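Dropped 12, lost a session

October 17, 2026

Quick one tonight as I've been typing up fault notes all evening and my wrists hurt.

So. The gripper slipped again. Same fault as before, the width reading wanders off by itself while the fingers are still. You close on something, the number says closed, you let go, the number says still a bit closed. Do that a few dozen times and the log thinks the jaws never open at all. And of course you don't see it while you're working. You see it at the end, when you plot the lot and there's a line creeping up the page like damp.

138 recordings in the batch. 12 I've binned outright. Another lot are sort of ok if I shift the zero by hand, which I don't love doing, it feels like cheating.

Things I blamed first, in order: the battery, the cable, me. Wrong on all of them. Spent far too long on the cable. Swapped it 3 times, once with the same bad cable I'd just taken off (well done me).

What it was, I think, is a pivot working loose. Only slightly. You can't feel it with the jaws empty. Squeeze on something hard and lumpy and there's a tiny bit of give at the joint, the sensor reads that as travel, and it doesn't all come back afterwards. Soft things hardly set it off. I'd done all my checks on a folded flannel so naturally everything looked fine. Beads are the worst, they roll, so you grip harder without meaning to.

Hafþór Ingvarsson had the same thing on the Undale job and told me to check the zero every 200 grips. I said yes yes and wrote it on a bit of paper and lost the paper. He also said not to trust the little status light, it goes green whatever. Also ignored. Sorry Hafþór.

The other thing, and this one bothers me more. When the reading drifts far enough the warning for "jaws blocked" stops coming on. It just thinks blocked is normal. I had a fingertip in the linkage at the time, clearing a bit of thread, and got nipped. Not badly, bit of a blood blister. But it's a hand tool and I move it, so I can stop. Bolt the same head on the arm at Cirnstead and it would carry on pushing. So that's going in the report in capitals.

Bracelets and the box, bedside table:
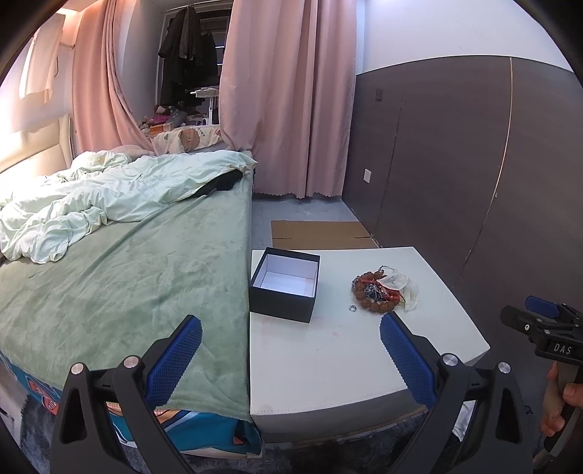
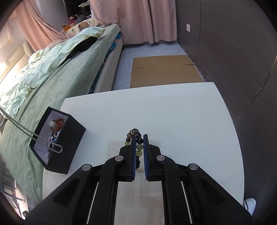 Fix for now: tightened everything, dab of thread lock, zero it before each run and agian at the end. If the two numbers don't match the run goes in the bin, no arguing. Wonano are meant to be sending new pins in November but they said that about the last lot. Zhong thinks it's the bush that's worn and the pin is fine, in which case new pins will do nothing. We'll see. I want one apart on the bench before anyone orders anything else.

Still to do: redo the 12, write up the blister, find that bit of paper. Also need to work out if the older batches have the same creep in them, which I've been putting off becuase I'm fairly sure they do.

Bed.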